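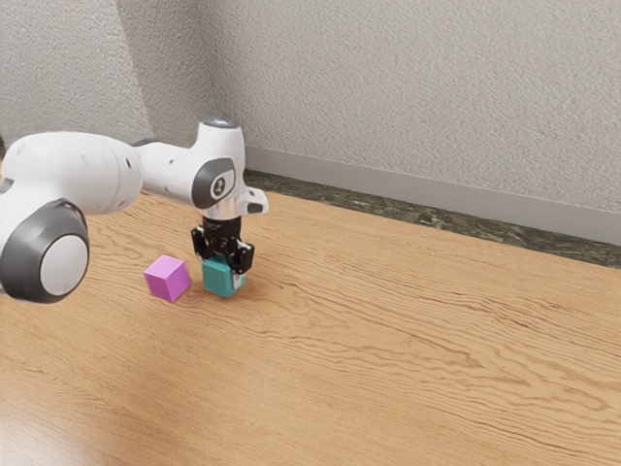 욕실 벽을 청록색으로 칠하겠다고 마음먹은 것은 4월이었고, 다 칠한 것은 지난주다. 그 사이에 한 일의 대부분은 페인트칠이 아니라 청록색이 무엇인지를 두고 남들과 다투는 일이었다. 나는 청록이라고 하면 사진 속 집게가 물고 있는 정육면체 같은 색을 떠올린다. 파랑이냐고 물으면 아니라고 하겠고 초록이냐고 물어도 아니라고 할 그런 색. 그런데 페인트 가게에 가서 "청록색 주세요"라고 말하면, 직원은 아주 친절한 얼굴로 부채처럼 펼쳐지는 색상표를 꺼낸다. 그 순간부터 인생에서 몇 달이 사라진다.

내가 다닌 가게는 Flidanstead 큰길 끝에 있는 Salazar다. 철물과 페인트와 왜인지 모르겠지만 새 모이를 같이 판다. 주력 상품은 Truklow라는 페인트인데, 색상표 표지에 자랑스럽게 1,233가지 색이라고 적혀 있다. 1,233이라는 숫자를 처음 봤을 때는 든든했다. 이 중에 내 색이 없을 리가 없지 않은가. 문제는 내 색이 너무 많다는 것이었다. 청록 비슷한 것만 몇 장에 걸쳐 있었고, 한 장을 넘길 때마다 방금 전까지 마음에 들었던 색이 갑자기 치과 대기실처럼 보였다.

색 이름을 짓는 사람들

Truklow의 색에는 번호와 이름이 같이 붙는다. 번호는 정직하다. 이름은 그렇지 않다. 내가 고민한 후보들의 이름을 우리말로 옮기면 대충 이렇다. '늦은 호수', '항구의 오후', '할머니의 유리병', '조용한 결심', '두 번째 편지'. '늦은 호수'까지는 알겠다. 호수가 늦을 수 있는지는 모르겠지만 어쨌든 물이니까. '조용한 결심'이 왜 청록색인지는 아직도 모른다. 게다가 '두 번째 편지'는 '할머니의 유리병'과 나란히 놓고 한참을 봐도 같은 색이었다. 직원에게 물었더니 "두 번째 편지가 좀 더 따뜻하죠"라고 했다. 나는 고개를 끄덕였다. 페인트 가게에서 고개를 끄덕이지 않으려면 상당한 용기가 필요하다.

우리말도 이 문제에서는 별로 도움이 안 된다. 어릴 때 나는 신호등의 초록불을 파란불이라고 배웠다. 하늘도 푸르고 산도 푸르고 멍도 푸르다고 했다. 푸르다는 말 하나로 욕실 벽 전체를 해결할 수 있는 언어를 쓰면서 컸으니, 색상표 앞에서 남보다 오래 서 있는 것도 어느 정도는 교육의 결과다. 청록이라는 말은 학교 미술 시간에 처음 들었다. 물감 통에는 분명히 청록이라고 쓰여 있었는데, 옆자리 아이의 것은 내 것보다 훨씬 초록이었다. 우리는 서로 상대방의 물감이 불량이라고 믿은 채 학년을 마쳤다.

이 이야기를 Tshepo Adams에게 했더니 자기는 그 색을 그냥 파랑이라고 부른단다. Tshepo는 아랫집에 살고, 나에게 롤러와 사다리를 빌려준 사람이기 때문에 나는 그의 의견을 존중하는 척해야 했다. 그래서 견본을 한 장 들고 내려가 이게 어떻게 파랑이냐고 정중하게 물었다. 그는 견본을 창가로 가져가더니 "음, 초록이네"라고 했다. 도로 식탁 옆으로 가져와서는 "이제 파랑이네"라고 했다. 나는 사다리를 받아 들고 올라왔다. 분하지만 그 말이 맞았다. 청록은 빛이 조금만 달라져도 편을 바꾼다. 지조라고는 없는 색이다.

견본이라는 함정

색상표의 종이 조각만 보고 벽을 칠하는 사람도 있다. 나는 그런 사람들을 존경하고 조금 무서워한다. 나 같은 사람을 위해 가게에서는 80ml짜리 견본 통을 판다. 작은 잼 병만 한데 값은 잼보다 비싸다. 처음에는 '늦은 호수'만 살 생각이었다. 집에 돌아왔을 때는 통이 넷이었다.

견본은 벽에 바로 바르지 말고 두꺼운 종이에 발라서 여기저기 옮겨 보라고들 한다. 나는 벽에 바로 발랐다. 수건걸이 옆에 네모 하나, 거울 밑에 네모 하나, 문 뒤에 네모 둘. 그 상태로 여름이 갔다. 손님이 오면 다들 욕실에서 나오면서 잠깐 망설이다가 "저건 일부러 저렇게…?" 하고 물었다. 한 분은 현대적이라고 하셨다. 그분께는 지금도 감사한다.

네모 넷을 몇 달 동안 보면서 알게 된 것은 내 취향이 아침과 저녁에 다르다는 것이다. 아침에는 '항구의 오후'가 좋았다. 저녁에 전등을 켜면 '항구의 오후'는 오래된 수영장이 되었고, '할머니의 유리병'이 갑자기 품위 있어 보였다. 나는 욕실을 주로 아침에 쓰지만 욕조에 오래 누워 있는 것은 저녁이다. 머무는 시간으로 따져야 하는지 횟수로 따져야 하는지 정하지 못해서 또 한참이 갔다.

한번은 다른 회사 제품도 봐야 공평하다는 생각이 들어 Kurnon 색상표를 얻어 왔다. Kurnon은 이름을 안 붙이고 글자와 숫자만 적는다. 처음에는 그 담백함에 감동했다. 며칠 뒤에는 내가 그 색들을 하나도 기억하지 못한다는 것을 깨달았다. '조용한 결심'은 우습기는 해도 머리에 남는데, 글자 두 개와 숫자 네 개는 가게 문을 나서는 순간 사라진다. 이름 짓는 사람들을 비웃은 것을 조금 반성했다. 조금만.

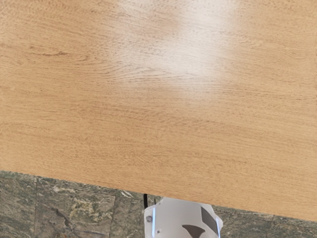 그래서 결국 무슨 색으로 칠했나? '할머니의 유리병'으로 칠했고, 두 번 발랐다.

결정은 허무하게 났다. 11월의 어느 저녁, 양치를 하다가 거울 밑의 네모를 보고 그냥 이걸로 하자고 생각했다. 특별한 계시는 없었다. 치약 거품을 물고 있어서 반대 의견을 낼 수가 없었던 것 같기도 하다. 다음 날 Salazar에 가서 큰 통을 달라고 했더니, 직원이 아주 자연스럽게 "무광, 반광, 유광이 있는데요"라고 했다. 나는 잠깐 새 모이 코너에 가 있었다.

광택 이야기는 짧게 하겠다. 무광은 사진에서 제일 예쁘고 물방울 자국이 남는다고 했다. 유광은 잘 닦이는 대신 벽의 모든 흠을 이웃에게 알린다고 했다. 반광은 두 가지 단점을 조금씩 가지고 있어서 다들 반광을 산다고 했다. 나도 반광을 샀다. 이 부분에서만큼은 고민이 짧아서 스스로 대견했다.

칠하기 전의 지루한 일들

페인트칠에서 칠은 마지막에 잠깐 나온다. 그 앞에는 사포가 있다. 우리 집 욕실 벽에는 전에 살던 사람이 남긴 두꺼운 크림색 페인트가 있었고, 군데군데 흘러내린 자국이 촛농처럼 굳어 있었다. 그걸 갈아내려고 사포를 사러 갔는데 거기에도 숫자가 있었다. 나는 200번을 샀어야 하는데 600번을 샀다. 숫자가 크면 힘도 셀 줄 알았다. 600번은 아주 고운 사포라서, 저녁 내내 문질렀더니 촛농 자국이 그대로인 채로 대단히 매끄러워졌다. 팔만 아팠다. 다음 날 200번을 사 왔더니 금방 끝났다.

그다음에는 마스킹 테이프를 붙인다. 욕조 가장자리, 창틀, 문틀, 콘센트, 거울. 거울은 떼면 되지 않느냐고 Tshepo가 물었을 때 나는 이미 거울 둘레에 테이프를 다 붙인 뒤였다. 그래서 안 떼는 것이 원래 계획이었다고 말했다. 덕분에 우리 집 욕실 거울 뒤에는 지금도 크림색 벽이 온전히 보존되어 있다. 훗날 누군가 거울을 떼어 보면 발굴의 기쁨을 느낄 것이다.

전에 칠한 네모 넷도 문제였다. 견본을 두껍게 바른 탓에 네모의 테두리가 벽에서 살짝 솟아 있었다. 이것도 갈아야 했다. 갈고 나서 바탕칠을 했는데도 '늦은 호수'는 비쳐 올라왔다. 바탕칠을 한 번 더 했다. 그래도 해 질 무렵 옆에서 보면 문 뒤의 네모 하나는 윤곽이 어렴풋이 보인다. 나는 문을 열어 두는 것으로 이 문제를 해결했다.
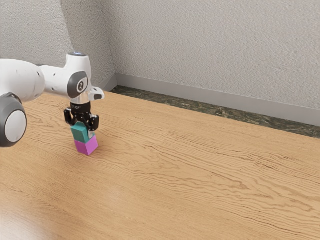
첫 번째 칠과 공포

롤러에 페인트를 묻혀 벽에 처음 대는 순간은 꽤 근사하다. 그 기분은 한쪽 벽을 반쯤 칠할 때까지 간다. 그 뒤에는 공포가 온다. 젖은 페인트는 마른 페인트와 색이 다르다는 것을 머리로는 알고 있었지만, 벽 반쪽이 박하사탕 색으로 번들거리는 것을 보면 머리는 별 쓸모가 없다. 나는 통에 적힌 번호를 세 번 확인했다. 맞는 번호였다. 가게에 전화도 했다. 직원은 "마르면 괜찮아요"라고 했는데, 하루에 몇 번이나 그 말을 하는지 목소리에 굴곡이라고는 없었다.

마르니까 괜찮았다. 괜찮기는 한데 얼룩덜룩했다. 두 번째 칠은 그다음 날 했다. 중간에 천장과 만나는 모서리를 붓으로 그리다가 천장에도 청록색 점을 하나 남겼다. 흰 페인트로 덮으려고 보니 천장의 흰색이 내가 가진 흰색과 달랐다. 가게에 가서 흰색 색상표를 봐야 한다는 뜻이다. Truklow에 흰색이 몇 가지나 있는지 나는 알고 싶지 않다. 점은 그대로 두었다. 욕조에 누우면 정면으로 보인다.

테이프를 떼는 시점에 대해서는 의견이 갈린다. 덜 말랐을 때 떼야 한다는 사람이 있고 다 마르고 떼야 한다는 사람이 있다. 나는 까먹고 있다가 사흘 뒤에 뗐다. 창틀 쪽에서 페인트가 얇은 리본처럼 같이 따라 올라왔고, 나는 말로 옮기기 곤란한 소리를 냈다. 아랫집에서 괜찮으냐고 문자가 왔다. 작은 붓으로 고쳐 칠했더니 가까이서만 보면 티가 난다. 욕실이 좁아서 가까이서밖에 볼 수 없다는 점이 아쉽다.

다 칠하고 나서

Tshepo가 사다리를 찾으러 올라온 김에 욕실을 구경했다. 문간에 서서 한참을 보더니 "파랑 좋네" 했다. 저녁이었고 전등을 켠 상태였으니 그럴 수 있다고 본다. 어머니께는 영상통화로 보여 드렸다. 어머니는 초록색이 눈에 좋다고, 잘했다고 하셨다. 화면을 거치면 색이 또 바뀌는 모양이다. 나는 두 분 모두에게 고맙다고 했다. 청록이라고 고쳐 주고 싶은 마음은 양치 거품과 함께 뱉었다.

살아 보니 제일 크게 바뀐 것은 수건이다. 흰 벽 앞에서 멀쩡하던 연두색 수건이 청록 벽 앞에서는 아픈 사람처럼 보인다. 회색은 우울하고 노란색은 놀이방 같고, 짙은 남색은 예쁜데 보푸라기가 하얗게 보인다. 수건 매장에도 색상표가 있느냐고 물어볼까 하다가 그만두었다. 당분간은 하나씩 사서 걸어 보고 있다. 지금 걸린 것은 벽돌색이고, 아침에는 마음에 든다.

남은 페인트는 반 통이 조금 안 된다. 버리기 아까워서 현관 신발장을 볼 때마다 생각이 많아진다. 신발장은 나무라서 또 다른 사포가 필요하다고 들었다. 혹시 나무에 반광 페인트를 그냥 발라 보신 분이 있으면 결과를 댓글로 알려 주시기 바란다. 번호까지 적어 주시면 더 좋겠다.

12월 15일 목요일 | 글쓴이 윗집

처음으로 글 목록 집 이야기 방명록 이전 글 다음 글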